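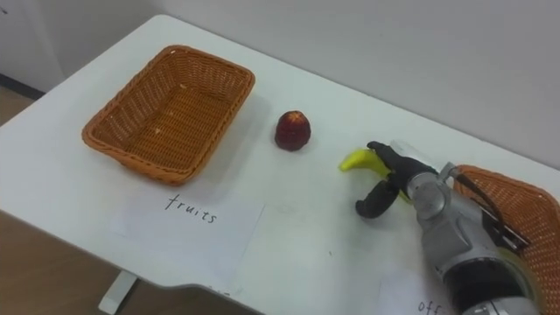
Nisha Dhillon thinks one basket for all the fruit is asking for trouble, and she told me so before I had my coat off. Soft things at the bottom, hard things on top, and by the afternoon somebody is wiping juice out of the weave with a cotton swab. She has a point! I wrote it down, and then I went ahead with one basket for the fruit anyway, because the counter plan for Gustwood only has space for one and I'd like to know how bad it gets before we argue for more.

March 22, 2026

So, fruit corner, white table. The orange-brown plastic wicker basket is the one I'm sticking with for now. I like the rolled rim, it's kind on the hands, and the sloping sides mean you can get your fingers under things. What I don't like is the weave. It holds on to crumbs (there were a couple of tiny pale ones in the bottom again, and I have no idea what they're from). Đạt Trịnh says rinse it upside down under the tap and bang it on the edge of the sink. Will try.

Label: I wrote "fruits" in black marker on a sheet of white paper and laid it flat on the table in front of the basket. It came out a bit slanted. Also, white paper on a white table is hard to find if you're standing back from it, the word sort of floats there by itself. Đạt wants colored card. We have a pack of the yellow left over from February, I think on the shelf with the Nolton boxes, so I'll look there before ordering any. And do we want "fruit" or "fruits"? Nisha says "fruit," I wrote "fruits," and the Minja sheets have both, so no help from them. Leaving it until someone with strong feelings turns up.

Small red fruit, the bumpy one: sits upright by itself on the bare table, which I was pleased about. I'd expected more trouble with the pointed top. It goes in the basket first next time, before anything with weight. Nisha would like it to have a little dish of its own and I'm starting to come around.

Basket position. I had it angled so the long side goes more or less with the table edge, and that feels right when you're reaching across. Keep it on the left half, away from the notch in the front edge.

Table needs a proper clean. The gray scuffs didn't budge with a damp cloth, so I'm going to try the paste Đạt used on the Grillar trays (test on a corner first!!).

To do:
yellow card, cut 2 labels, one spare
rinse basket, let it drain overnight
ask Gustwood if the counter can be nearly 600 mm deep, or is that fixed
3 small dishes from the back cupboard for Nisha's soft fruit idea
new black marker, mine is going gray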